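Ticket: Wrist pose jumps in cleaning task recordings
Project: Lullberg
Opened by: Ehsan Shaikh
Assigned to: Ljubica Babić
Status: Open, workaround in use
Component: marker tracking / alignment

Description (Ehsan Shaikh)

When I align the head view with the two gripper views, the estimated pose of the right hand jumps by several centimetres and then comes back. It happens in the vacuum cleaner task and almost never in the table tasks. From the 73 episodes I processed in August, 13 have at least one jump. The worst one is at tracking sample 939 of its episode, where the right hand seems to turn over completely and the left hand stays correct.

I expected a smooth path, as we have with the same calibration file in the Vilton set.

Comment 1 (Ljubica Babić)

Thank you for the report. I could reproduce it with your calibration file and also with a new one, so I don't think that the calibration is the reason. Please check two things for me: is the jump at the moment when only one face of the cube is detected, and is the exposure fixed or automatic?
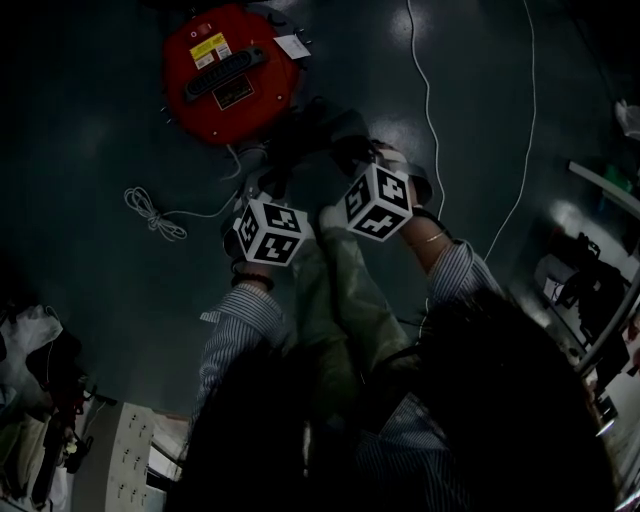
I ask because the pose from one flat marker has two possible solutions, and the solver can choose the wrong one when the marker is small or seen nearly from the front. With two or three faces this problem should disappear. In the work on the floor the hands are far from the head and turn a lot, so we lose faces more often than at a table.

Comment 2 (Ehsan Shaikh)

Checked. In 11 of the 13 episodes the jump starts exactly when the detector goes down to one face. In the other two it keeps two faces, but one has a wrong ID for a short time. Exposure was automatic. I have now fixed it and I will record again with Blagoje.

Comment 3 (Ljubica Babić)

The wrong ID is a separate problem – please open a new ticket for it, otherwise we will mix them. For the jumps I tried this:

1. Reject a one-face pose if the rotation differs by more than 58 degrees from the last good pose.
2. Keep both solutions and take the one closer to the gyroscope of the gripper.
3. Both together.

Step 1 alone removes the big flips but leaves gaps. Step 2 is better, and with step 3 only one of the 13 episodes still has a jump. The branch is called jastadau-pose, please test it.

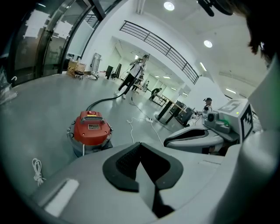 For the remaining episode I looked for help from the gripper's own camera. Its visual odometry is weak there because the grey floor is polished and gives few stable points. The far part of the room is better: the sheets of paper taped to the glass wall have good corners, and the dark railing of the mezzanine gives a long clear edge. People are less useful as reference, so I would like to mask them before the matching. Panagiotis has a mask script from the Atanasov project which we can try.

Comment 4 (Panagiotis Bošković)

Script is in the shared folder. It is slow, please run it at night. It doesn't know about hoses and cables, only persons.

Comment 5 (Ehsan Shaikh)

Tested the branch on all 73 episodes. Same result as Ljubica, and the table tasks did not become worse. I leave the ticket open until the mask is tested on the last episode.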